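Gonach Open Day: Your Questions

We get the same handful of questions each time we open the workshop, so we've put the answers on one page. If yours isn't covered, email the front desk and we'll get back to you within 2 business days.

When and where is it?

The open day runs in June at the Gonach building on Ritchie Road. Doors open at 10 am and the last group goes in at 3.15 pm. The date is on the booking page and will be confirmed in your ticket email.

Do I need to book?

Yes. Entry is free but groups are kept small, and we can't let walk-ins through if a session is full. Each ticket covers one person for one session. If you can't make it, please cancel through the link in your email so the spot goes back into the pool.

How long does a visit take?

Allow an hour and a half. The first part is a short talk in the front room, then you go through to the demonstration area, and after that there's time to ask questions. You're welcome to leave early, but please tell your guide before you go.

What will I see?

Mostly handling work. Our staff use hand-held grippers to pick up, pass and put down everyday things, and the recordings from those sessions are used to train the Linalent arm. The grippers are worked by hand, with a camera on each tool. You'll see a few people working at once, and you'll hear them talk through each job as they go.

Drinks are a big part of what we do at the moment. Bottles and cans look simple, but they vary a lot in shape and stiffness, and a full one behaves differently from one that's nearly empty. We also work with folded cloth, cutlery, boxes and fruit.

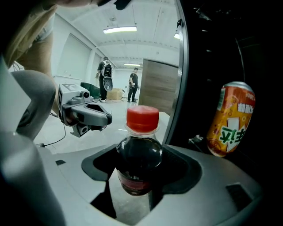
The set of objects changes from month to month, so if you came last year you'll probably see different jobs this time.

Will the Linalent arm be running?

In the morning sessions, yes. It will repeat a short sorting job behind the yellow line. In the afternoon it's switched off for maintenance – you can still look at it up close and ask the engineers about it. If the moving arm is the main reason for your visit, book before noon.

Can I have a go with a gripper?

Yes, if you're 12 or older. There are 2 practice stations and everyone in the group gets a turn. The tools weigh a bit over a kilogram, and most people find their wrist gets tired before they get bored. Left-handed visitors can use the same tools.

Please take off rings and bracelets first and tie back long hair. Lockers are near the entrance.

How many recordings have you made?

At the last count we had 1,689 finished recordings in the drinks set. The target is 3,000, and we expect to reach it before the end of the year. Recordings made by visitors at the practice stations are deleted at closing time and don't go into the set.

Will I be filmed?

The cameras on the tools are wide-angle and take in a fair bit of the room. During visitor sessions, nothing from the demonstration area is kept unless everyone in the group has signed a consent form. The form is optional and saying no won't change your visit.

Can I take photos?

In the front room and at the practice stations, yes. Please don't photograph the screens at the engineers' desks.

Is it suitable for kids?

Children of 8 and up usually enjoy it. Under 16s need an adult with them the whole time. Prams can be left in the front room, but there isn't space for them further in.

Is the building accessible?

The visitor areas are all on the ground floor with step-free entry from the car park. There's an accessible toilet next to the lockers. The practice stations can be lowered for wheelchair users – let us know when you book and we'll have one set up.

Where do I park?

Use the visitor spaces behind the building. If they're full, there's all-day parking on the street. The bus from Godby station stops a short walk from the door.

Is there food?

There's tea, coffee and water in the front room. No food or drink past the second set of doors, please.

Do you take school groups?

Not on the open day. School visits are run separately during term, and there's a form for teachers on the contact page.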